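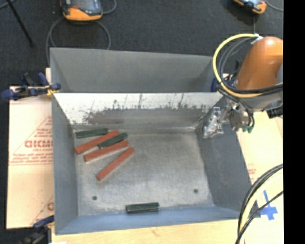
According to a reader's note sent in by Vrettos, a bin of this sort should never be called a tray, as a tray is lifted with its contents and a bin stays where it is fixed. The distinction is followed in most workshop handbooks, though the Skukar catalogue uses both words.

Print this page | E-mail this page

An open metal parts bin is a container without a lid, used for holding loose pieces of one or more kinds. The pieces lie where they fall and are taken out from the top. It differs from a rack, in which each piece has its own slot.

Floor and walls

The floor is flat and is normally left unpainted. Small round holes may be made in it for fixing or draining. With use the metal becomes blotchy, and walls that are struck often lose their finish in ragged patches. Sloping walls give more room for the hand. Bins may be set one behind another, as in the Tritach pattern, which has 3 sizes.

Behaviour of long pieces

Elongated blocks seldom spread evenly. They tend to settle side by side in a fan, close at one end and open at the other, while a single piece may come to rest against a wall. A block lying flat against the base of a wall is harder to grip than one with bare floor on both sides. Colours such as red and dark green are used to tell batches apart.

Care

At the Wunddale works, bins are emptied and brushed out every 9 weeks. Scratches are left alone unless they catch the pieces.

See also: Stillage; Tote box

Last changed May 17, 2022

Print | E-mail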